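8 Dec 2021

Okay, so the squeak. I've been putting off writing about the squeak because I thought it would go away if I ignored it, and it has done the opposite of that. The right-hand gripper has been chirping since the weekend like there's a cricket living in the hinge, and this morning I finally sat down on the floor with a towel and the little screwdrivers and took the thing apart.

Before I forget, the counter on the right one said 2,350 when I started. That's closes, full ones, handle all the way in. The left one is way behind at 136 but that's only because its counter got reset when I swapped the battery last month and I never wrote down where it was. (Dumb! I wrote on the inside cover of this notebook WRITE DOWN THE COUNTER in capitals and then didn't look at the inside cover.)

So. The right one. I laid everything out in the order it came off, which I learned the hard way in March when I had the parts for both of them in one cereal bowl. Pads first. They peel off if you get a fingernail under the back corner and go slow, and the blue texture side comes away with the sticky layer still on it if you're lucky. I wasn't lucky with the second one, it left gum all over the finger and I spent ages rolling it off with my thumb. Rubbing alcohol gets the last of it. The Gezer sheet says to use a plastic scraper and no solvent, but the Gezer sheet also says a pad change takes five minutes, so we have our differences.

The old pads were worse than I'd thought. From the front they looked fine, and then I held them sideways to the window and the ridges at the tips were just gone, smooth as a dime. No wonder it's been dropping bobby pins! I'd been blaming my wrist. I had a whole theory about my wrist.

Then the pivots. Two screws on each side, the round silver ones, and I did them one at a time so the arms wouldn't flop all over. The outer left one was barely finger tight. I could turn it with my nail, which made my stomach drop a little, because how long had I been recording with it like that? The rest were snug. The loose one had a gray paste around it where the metal had been rubbing on the black part, and when I wiped that off and wiggled the arm, there was my cricket. So glad it was that. I'd half talked myself into a cracked link.

What I did, for next time:

- wiped all the pivots and the holes with a dry cotton swab, then another one
- one tiny dot of the Pruvlow dry lube on each shoulder, worked in, wiped off (it says "tiny" on the tube and means it)
- blue threadlock on the threads only, toothpick, no blobs
- screws in until they stop, then back a hair until the arms fall open on their own
- pads on last, clean hands, press and hold

The "back a hair" part is where I always fuss. Too tight and the fingers lag behind the handle, and you can feel it in your palm like squeezing a stale sponge. Too loose and the tips wander past each other when they close. I did the left side, then the right, then the left again, then had a snack, then the right again. The trick I've settled on is to hold the gripper tips down, pull the handle in and let it go all at once. If the fingers spring open together it's good. If one gets there first, the slow side wants another hair.

After lunch I did the squeeze test on the gray foam block that came in the Holau kit, and there was an even dent on both faces. Then a playing card, held by one corner, and I shook it. Then a single sheet of tissue, which is the mean one, and I got it on the second try. Good enough. The kit wants you to log the foam number with the paper gauge, and I got 14 on both sides, and the sheet says anything under 16 is fine, so I wrote it in and felt very professional.

The left one I only gave a once-over. Screws snug, pads still have their ridges. I cleaned the grit out of the corners with an old toothbrush and wiped the camera window with the cloth that came with my glasses. I thought about doing the full job on it while the towel was already out, and my knees said no. Put it down for next week. Actual plan: right one every week, left one every other, until I've got the habit, and a new set of pads when the tips go shiny, whatever the counter says.

Oh, and the strap. The hand strap on the right has stretched so my knuckles knock around in there when I tilt the thing. I folded it over and put a safety pin through, and it feels so much better that I'm annoyed at myself for all the sore hand evenings. I'll sew it properly when I find the heavy thread. It's in one of the Mikus boxes, still taped up from when I moved away, and I'm not opening those before the holidays.

Anyway, by then it was getting late and I still wanted to see the gripper do some work before I put it away, because foam and a playing card can't tell you much about a real pile of junk. I set up on the bed like always. Bed beats the table for this, for me. The blanket has a bit of give, so when I come down too hard on something flat the tips sink a little instead of skidding, and if I drop a thing it stays put and doesn't go rolling off under the shelf. The bad part is that the box shifts if you bump it, so I scrunch it down into the blanket a little first.

I like having a jumbled box for after repairs, the whole household drawer sort of mix. Shiny packets, a roll of tape, a big hair claw, round lids, soft stuff. If the pivots are off you feel it right away on the round things, they squirt out to whichever side is late.

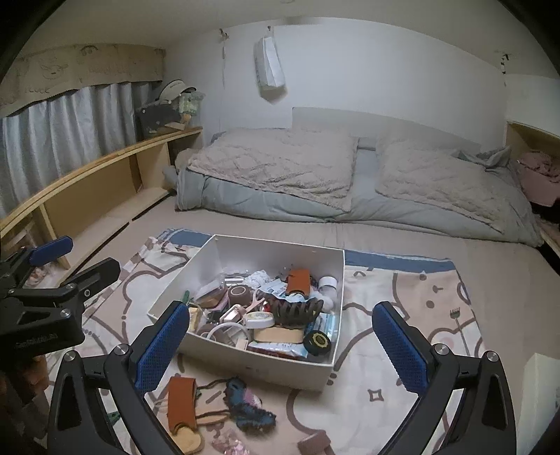

*Bed setup, near gripper open at the front of the box, the other one just in at the left.*

The first few grabs went great and then I got cocky. Lids, no problem. The big hair claw I'd expected to fight me, because the teeth catch on everything, but with good ridges on the tips you can take it by the top and it comes along like a lamb. Slippery packets were so-so. If I pinch them in the flat middle they fold up and slide out, and if I go for the crimped edge they hold fine, so that's on me and my aim and has nothing to do with screws. The fuzzy thing shed a bit of lint onto the pads, which I'll have to brush off. New pads grab fluff like crazy for the first day or so, I remember this from last time.

No squeak! I kept stopping to listen for it. I did the whole box with my head tipped over like a dog hearing the mailman.

One thing I did notice, and I'm writing it down so I don't pretend later that I didn't. When I twist my wrist all the way over to the left and close at the same time, there's a faint tick. You feel it more than hear it. It isn't there when I close straight down, it isn't there when I twist without closing. I thought it might be the safety pin tapping the handle, so I took the pin out and tried again and the tick was still there, softer maybe, or maybe I wanted it to be softer. Could be the cable brushing the housing. Could be that I backed the outer left screw off a hair too far, fussing. I'm going to leave it overnight so the threadlock can set and then check again with a clear head, because if I go in there tonight I'll have it all in pieces by bedtime and be crawling around with a flashlight looking for a washer.

I did 6 takes before the battery light went orange and called it. They uploaded to Holau fine, the little green check came up on every one, and whoever looks at them will get to enjoy a very clean, very quiet right hand.

Need to order: pads, a full sheet this time, not the two-pair pack, because the shipping costs the same. More cotton swabs. A real storage case, or at least a shoebox with a divider, so the tips aren't pressed up against each other all night. I think that's part of why the old pads went smooth at the ends, they were living squashed together in a tote bag. For now I've got them side by side on the folded towel, open, handles toward the wall.

Counter on the right when I put it away: forgot to look. Going back to look.

Okay, done, it's on the inside cover under the capitals. Charger's plugged in, toothbrush is rinsed (labeled it too, it was sitting way too close to my real one), and the bed is still covered in stuff that I have to clear off before I can get in it.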